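Chapter 7
Learning from Borrowed Hands

After reading this chapter you should be able to:
explain why demonstrations collected without a robot can still train one;
describe how a held-out household differs from a held-out object;
read a success rate with the right amount of suspicion.

7.1 The trouble with tidy rooms

For a long time, the standard way to show that a robot could pick things up was to put one thing in front of it. The thing was usually a block. The block was usually red. Published success rates climbed steadily, and anyone who then carried the arm into a kitchen got to watch them come back down.

The Berkach study, which we follow through this chapter, started from that embarrassment. Its authors had trained a grasping policy on teleoperated demonstrations gathered at a single lab bench, and it did very well at that bench. Moved to a second bench in the same building, it reached for a spot slightly to the left of everything. The second bench had a window.

Their remedy was to stop bringing objects to the robot. Collectors took hand-held grippers, each with a wrist-mounted fisheye camera, into 31 homes in Katholm and picked up whatever the residents owned. The fingers matched those on the lab's arm, so the recorded motion could be replayed by the arm with modest correction. Each collector had one instruction sheet and 20 minutes of training, most of it spent on how to let go.

7.2 What counts as a demonstration 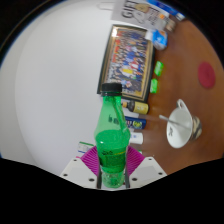
A demonstration in the Berkach data begins with the approach and ends at release, and everything between is stored as camera images paired with gripper pose and opening width. Nothing is cropped or masked. The policy therefore has to work out for itself which parts of a view matter. With a green bottle between the ribbed pads, a person sees the task at once; the learner also receives a framed crowd of people, a cup with a spoon in it and the word GIFT, all turned on their side because the camera turns with the wrist. Early versions of the policy took a keen interest in picture frames. Section 7.4 shows how varying the homes, with the number of demonstrations held fixed, cured most of this.

Transparent containers get their own discussion in Section 7.5. Their edges change with whatever stands behind them, and the depth estimates used by the older Cumix pipeline tended to report the wall.

7.3 Holding out a home

Suppose we train on 26 homes and test in the remaining 5. Compare that with training on all 31 and testing on new objects. The second test sounds harder and usually gives the better number. Before reading on, write down why you think that might be. Then look at the Jaber split in Table 7.1, where 16 of the test objects also appear in training, and revise your answer if you need to.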